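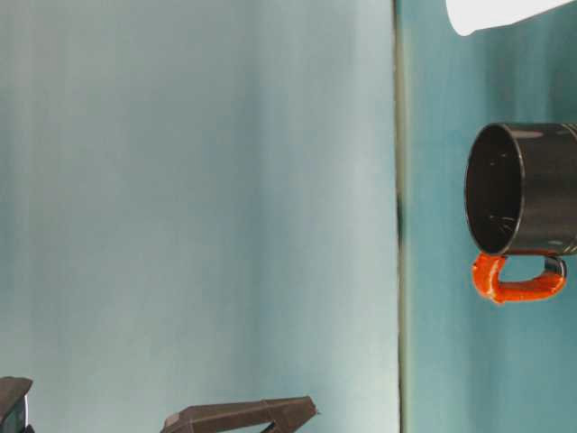

Work out your gripper budget before you fall in love with an arm! I say this as someone who did it the other way round at our workshop on Endska Lane and had to go back for more money in August. The arm is the exciting bit, but the fingers are what touch your stuff, and your stuff is where the planning starts. Take a black mug with an orange handle. It's glossy, it's round, and the handle is a loop that could be pointing anywhere when the fingers arrive, so one mug already gives you three things to ask a supplier about – grip surface, opening width and wrist movement.

Home | Guides | Budgeting | Parts | Contact

Step 1: List your objects

Get everything you want moved onto a table and measure it. Write down the widest part, the weight and whether the surface is shiny. Do this before opening a single catalogue. Our list started with cups and stayed with cups for weeks, and we learned loads from them.

Step 2: Set a figure and split it

We gave ourselves £2,000 for everything that wasn't an arm. Ours went like this:

Grippers and spare fingers: £400
Table, top and mounts: £300
Cameras, cables and power: the biggest slice by far
Held back: whatever was left, and we were very glad of it

If you're planning two arms, price two of everything now. Cables too! I got quotes from Kedska and Thygesen, and neither included mounting plates until I asked.

Step 3: Plan for fingers as a running cost

Fingers get changed. You'll want a different tip shape, or a bit more grip on one side, and tape and pads are a lovely cheap way to try an idea before you pay for a new part. I put 20 finger sets in the yearly plan and we used almost all of them. Keep a tape line in the budget as well, it goes faster than you'd think.

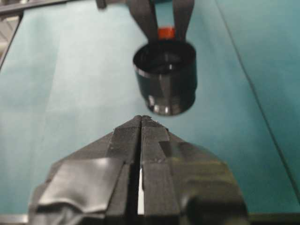

Gripper with taped fingers, and a black cup near another gripper's fingers.

Step 4: Think about the table

Big tops may come in panels, so ask where the seam will fall. Ask about shine too, as a pale patch of glare can swallow half of what your camera sees. Get a sample, put it under your own lights and look at it through the camera you plan to buy.

Step 5: Leave room for a second order

Split the buying in two. First order: one arm's worth of everything, plus fingers. Run it until you've got a proper list of grumbles, then place the second. Our second order looked nothing like the one I'd drafted, and it was so much better for it.

Comments

benchandbolt: Does the £400 include a printer, or were you buying fingers in?

Reply from the author: No printer in that, we already had one. Add it as its own line if you haven't.

tealmug: Mounting plates caught us out as well. Same with delivery on the tabletop.

Related
Huravance cable kits: what to order first
Choosing a work light for a small cell
A one-page spending sheet for robot projects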